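Gripper fault: please check your fingers before the next session

Work on the folding and bed-making recordings stopped for part of last week after two of the hand-held grippers began to slip. The fault was reported by Lizelle Nkosi, who noticed that the finger gap shown in the log did not match what she had in her hand.
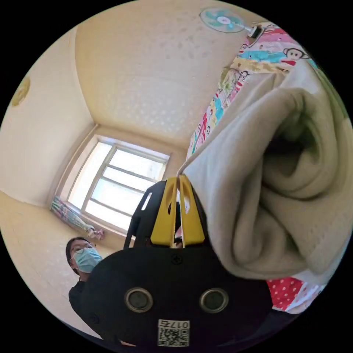

Kuo-hua Fang went through 100 recordings from the Stokness flat and found 59 where the gap reading drifted. Thick cloth was worst. Blankets put a steady sideways load on the fingers, and the screw that holds the linkage works itself back a little with each squeeze. The log carries on as normal, so there is no warning to the operator.

There is a safety side too. Pushpa Singhal had a fingertip nipped while freeing a stuck linkage. She was not badly hurt, but please let go of the trigger and put the tool down before you clear a jam.
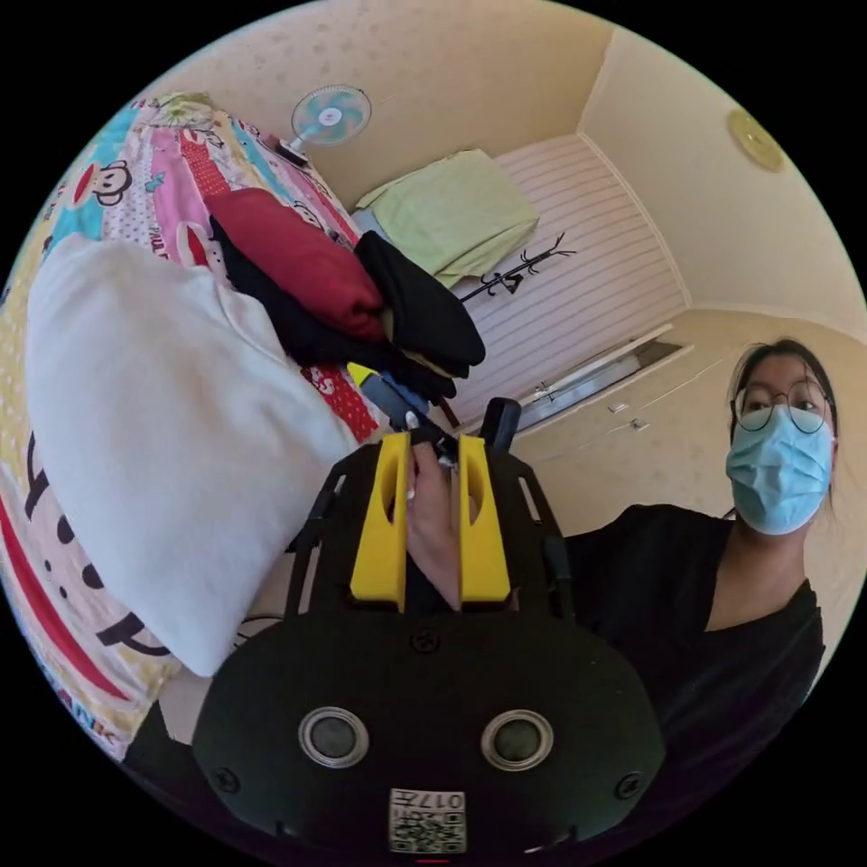 A hand between the yellow fingers of a gripper in the bedroom.

Flidico is sending new screws. Until they come, check the gap at the start of each room and write it on the sheet. Drifted recordings should be marked and kept. Questions to Sadao Amano.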